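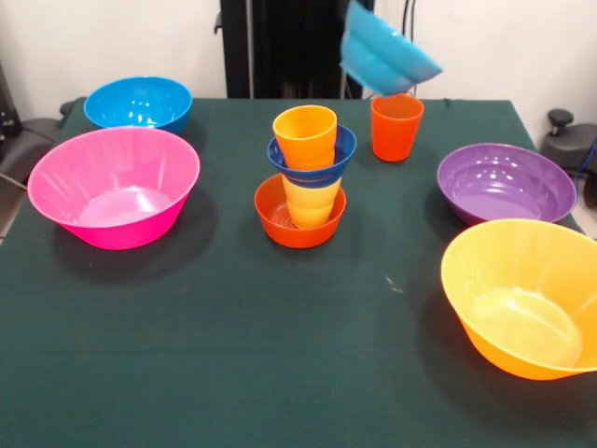
Arbeitsplatz mit grüner Tischdecke, Kunststoffschüsseln und Bechern in verschiedenen Farben

Häufige Fragen zur Richtlinie für Tischarbeitsplätze mit Roboterarm

Geltungsbereich: Standorte Grakthorpe und Loltport, Stand November

Für welche Arbeitsplätze gilt die Richtlinie?
Für alle Tischplätze, an denen ein fest montierter Arm Haushaltsgegenstände greift, umsetzt oder stapelt. Mobile Plattformen fallen nicht darunter. Für sie gilt das Betriebsblatt Cedov.

Ersetzt die Richtlinie die Risikobeurteilung?
Nein. Die Risikobeurteilung nach EN ISO 12100 ist für jeden Arbeitsplatz gesondert zu erstellen. Die Richtlinie regelt nur Aufbau, Ablauf und Protokoll. Bei Widersprüchen hat die Risikobeurteilung Vorrang.

Gilt ein Arm mit Kraftbegrenzung automatisch als sicher?
Nein. Zu beurteilen ist die gesamte Anwendung einschließlich Greifer, Werkstück und Umgebung. Ein Wechsel des Greifers oder der Objektgruppe löst eine erneute Prüfung aus.

Welche Tischdecken sind zulässig?
Einfarbige, matte Gewebe ohne Muster. Die Decke muss den Arbeitsbereich vollständig abdecken und darf beim Greifen nicht verrutschen. Flache Liegefalten sind zulässig, aufgeworfene Falten sind vor Beginn glattzustreichen. Einzelne Fussel führen nicht zum Abbruch einer Aufnahme.

Welche Objekte dürfen verwendet werden?
Nur Objekte aus der Liste Younis. Für Stapelaufgaben sind das Schüsseln und Becher aus Kunststoff. Glas und Keramik sind ausgeschlossen. Objekte mit Rissen oder Graten werden aussortiert und im Protokoll vermerkt.

Sind glänzende Oberflächen erlaubt?
Ja. Lichtreflexe an Rändern und Innenwänden gelten nicht als Mangel. Die Deckenbeleuchtung bleibt während einer Serie unverändert eingeschaltet. Zusätzliche Tischleuchten sind nicht vorgesehen.

Wie sind die Objekte vor dem Start anzuordnen?
Nach der Startkarte. Fehlt eine Startkarte, gilt freie Anordnung mit folgenden Einschränkungen: Kein Objekt ragt über die Tischkante. Kein Objekt steht auf einer Kabelführung. Gestapelte Objekte sind nur zulässig, wenn die Aufgabe dies vorsieht.

Darf ein Stapel aus Schüsseln und Bechern gemischt sein?
Ja, sofern er ohne Abstützung steht. Eine leichte Neigung einzelner Schüsseln ist zulässig. Kippt ein Stapel während der Aufnahme, wird er nicht von Hand aufgefangen. Die Aufnahme wird beendet und mit Code 907 gekennzeichnet.

Was gilt beim Ablegen einer Schüssel über einem Becher?
Die Annäherung erfolgt von oben mit reduzierter Geschwindigkeit. Die Schüssel darf dabei gekippt geführt werden. Seitliches Schieben des Bechers zählt als Fehlversuch, auch wenn die Endlage stimmt.

Wann darf in den Arbeitsbereich gegriffen werden?
Nur bei stillgesetztem Arm und nach Freigabe durch die bedienende Person. Die Pausentaste allein genügt nicht. Nach dem Stillsetzen sind 2 Sekunden abzuwarten, bevor die Hand über die Tischkante geführt wird.

Wie sind Kabel zu verlegen?
An der Wand oder hinter der Säule, außerhalb des Schwenkbereichs. Frei hängende Kabel sind zulässig, wenn sie vom Arm in keiner Stellung erreicht werden. Quer über Laufwege geführte Leitungen sind abzudecken.

Dürfen Stühle am Tisch stehen?
Ja, seitlich und außerhalb des Schwenkbereichs. Während der Bewegung bleibt der Bereich unmittelbar vor dem Tisch frei.

Wie lange dauert eine Serie?
Eine Serie umfasst 40 Durchgänge. Danach sind Greifflächen, Decke und Not-Halt zu kontrollieren. Erfahrungsgemäß dauert die Kontrolle etwa 9 Minuten. Sie darf nicht auf das Ende der Schicht verschoben werden.

Was gehört ins Protokoll?
Arbeitsplatz, Objektgruppe, Softwarestand, Anzahl der Durchgänge, Abbrüche mit Code sowie jeder manuelle Eingriff. Fehlversuche werden nicht gelöscht. Nachträge sind als solche zu kennzeichnen.

Wer darf von der Richtlinie abweichen?
Abweichungen genehmigt die Standortleitung schriftlich vor Beginn der Serie. Die Genehmigung gilt für eine Serie und einen Arbeitsplatz.

Wo liegt die aktuelle Fassung?
Im Dokumentenverzeichnis beider Standorte unter Tischarbeitsplätze. Ausdrucke unterliegen nicht dem Änderungsdienst.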